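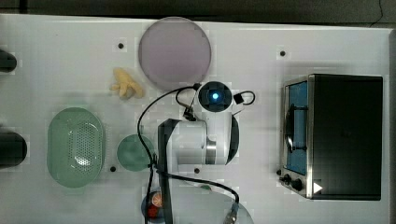 Kelstead trade show giveaways: pre-dispatch check, October
Checked by Ildikó Pap, comments for Ditte Vídalín

Logo colour matches approved proof: Pass. The green came up beautifully on the mugs, much better than last year's!

Spelling of client name (Clestitz): Pass on mugs, pens and tote bags.

Print rub test, dry cloth: Pass.

Pens write first go: 2 duds in the sample box, both swapped. Lovely smooth ink otherwise.

Tote bag handles, pull test: Pass. I really hauled on these.

Key rings, small parts and sharp edges: Recheck. One split ring had a burr that caught my thumb. Please go through the rest of that carton before it's taped.

Quantities: mugs 203, totes 277, pens 600. All match the order.

Choking hazard label on key ring bags: Missing on the top layer. Aníbal has the spare labels.

Carton weight marked on the outside: Pass, and nice big numbers this time, thank you.

Mug cartons, drop test from bench height: Pass. Not a chip! The new dividers are brilliant, let's keep using them.

Hold key rings only. Everything else can go to the courier at 3 pm.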